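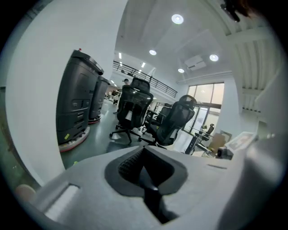

사진 1. 업무공간에 서 있는 검은색 서비스 로봇과 앞쪽의 핸드헬드 그리퍼

서비스 로봇 실증 지원사업 중간 보고: 현장 방문 및 공개 시연

작성일: 2018년 7월 23일 월요일
수행기관: Redel 운영지원팀
협력기관: Tratatitz(로봇 공급), Sayce(그리퍼 도구 및 작업 기록)
과제명: Anderus

1. 보고 범위

지난번 보고 이후 진행한 협력기관 방문 1회와 공개 시연 1회의 내용을 정리하였다. 예산 집행 내역은 별도 서식으로 제출하며, 본 보고서에는 시연과 직접 관련된 지출만 적는다.

2. 방문 개요

방문 장소는 Tratatitz의 사무 겸 작업 공간이다. 당초 전시장에서 진행하는 방안도 검토했으나, 실제 근무 환경과 비슷한 조건에서 주행을 보려는 과제 취지에 맞춰 사무 공간으로 정했다. 바닥은 회색의 매끄러운 마감이고 한쪽에 큰 유리창이 있어 낮에는 자연광이 많이 들어온다. 안쪽에는 검은 난간을 두른 중층이 있다. 의자와 책상은 치우지 않고 평소대로 두었다.

오전에는 관계자만 참석하여 장비를 점검하고 주행 경로를 확인했다. 오후에는 신청자를 대상으로 공개 시연을 했다. 참석 신청은 125명이었고, 공간이 좁아 30명씩 나누어 입장시켰다. 마지막 조는 5명이었으며 안내 시간을 줄여 진행했다.

3. 서비스 로봇 시연

시연에 쓴 로봇은 검은색 몸체에 칸이 여러 단으로 나뉘어 있고, 둥근 받침에 붉은 테가 둘려 있는 기종이다. 시연 항목은 물품 운반, 지정 위치 정차, 사람을 만났을 때의 정지와 재출발이었다.

물품 운반은 서류와 소형 택배 상자를 칸에 넣고 창가 책상까지 보내는 방식으로 했다. 모든 조에서 목적지까지 도착했다. 다만 정차 위치가 책상에서 조금씩 떨어져, 앉은 사람이 물건을 꺼내려면 일어나야 하는 경우가 있었다. 정차 기준점을 책상 쪽으로 옮기는 작업은 Tratatitz가 맡기로 했다.

사람 앞에서의 정지는 안정적이었다. 재출발은 기대보다 느렸다. 앞을 막은 사람이 비켜난 뒤에도 로봇이 한참 서 있어 참석자들이 고장으로 오해한 조가 있었다. 대기 시간을 줄이거나 음성 안내를 넣는 방안을 비교하고 있다.

바퀴 달린 사무용 의자는 예상한 대로 까다로웠다. 의자가 통로 쪽으로 조금만 돌아가 있어도 로봇이 우회 경로를 다시 계산했고, 의자 다리처럼 낮고 가는 부분은 인식이 고르지 않았다. 충돌은 없었으나 두 번째 조에서 담당자가 한 차례 수동으로 멈췄다. 해당 구간의 주행 기록은 확보해 두었다.

4. 그리퍼 도구 시연

Sayce는 손에 들고 쓰는 그리퍼 도구를 소개했다. 작업자가 직접 도구를 들고 물건을 집어 옮기면 그 동작이 기록되고, 기록은 이후 로봇 팔의 학습 자료로 쓰인다. 본체는 밝은 회색이며 가운데 홈에서 검은색 집게 부분이 나와 있다.

참석자가 직접 잡아 보는 순서를 넣었고 반응이 가장 좋았다. 처음 잡는 사람도 설명을 들은 뒤 곧 종이컵과 작은 상자를 집을 수 있었다. 손이 작은 참석자 가운데에는 본체 폭이 넓어 오래 들기 힘들다는 의견을 낸 사람이 있었다. Sayce에서 손잡이 형태를 바꾼 시제품을 준비 중이다.

현재까지 모은 동작 기록은 3,000건이다. 중간 목표는 채웠으나 책상 위 물건에 치우쳐 있다. 로봇의 칸에 물건을 넣고 빼는 동작이 적으므로 다음 기간에는 이 동작을 우선하여 모은다.

5. 참석자 의견

퇴장할 때 받은 의견지에서 자주 나온 내용은 다음과 같다.

- 로봇이 어디로 가는지 미리 알 수 있으면 좋겠다.
- 사무실에서 쓰기에 주행 소리는 거슬리지 않았다.
- 칸마다 잠금이 되는지, 남의 물건을 꺼낼 수 있는지 궁금하다.
- 엘리베이터를 탈 수 있는지 알고 싶다.
- 한 조의 인원이 많아 뒤에서는 그리퍼가 잘 보이지 않았다.

칸 잠금은 이번 과제 범위에 포함되어 있으며 아직 시험 전이다. 엘리베이터 연동은 범위 밖이라고 안내했다.

6. 지출 관련 사항

시연과 직접 관련된 지출은 안내물 인쇄, 장비 운송, 참석자 음료이다. 운송비는 왕복으로 계약했고 증빙은 모두 갖추었다. 승인받은 항목 안에서 집행했으며 항목 간 전용은 없다.

7. 지연 사항

칸 잠금 부품의 입고가 늦어 잠금 시험이 다음 기간으로 넘어갔다. 공급처에서 새 납기를 통보받았고, 다시 늦어질 경우 임시 부품으로 시험 절차만 먼저 확인할 계획이다. 전체 과제 종료일에는 변동이 없다.

8. 다음 기간 계획

- 정차 기준점 조정 후 같은 공간에서 재시험(Tratatitz)
- 의자가 놓인 구간의 인식 설정 변경 및 기록 비교(Tratatitz, Redel)
- 칸에 물건을 넣고 빼는 동작 기록 수집(Sayce)
- 새 손잡이 시제품 사용 평가(Sayce, Redel)
- 칸 잠금 시험
- 10월 2차 공개 시연. 조별 인원을 줄이고 그리퍼 체험 자리를 따로 둔다.

9. 협의 요청

2차 시연을 Redel 본관 로비에서 여는 안에 대해 검토를 요청한다. 로비는 방문객이 오가는 곳이어서 별도의 안전 요원이 필요하며, 인건비 항목의 세부 내역을 일부 바꾸어야 한다. 변경 내역서는 본 보고서와 함께 제출한다. 승인이 어려우면 이번과 같은 장소에서 진행한다.

붙임: 시연 진행표, 의견지 집계, 주행 기록 요약, 변경 내역서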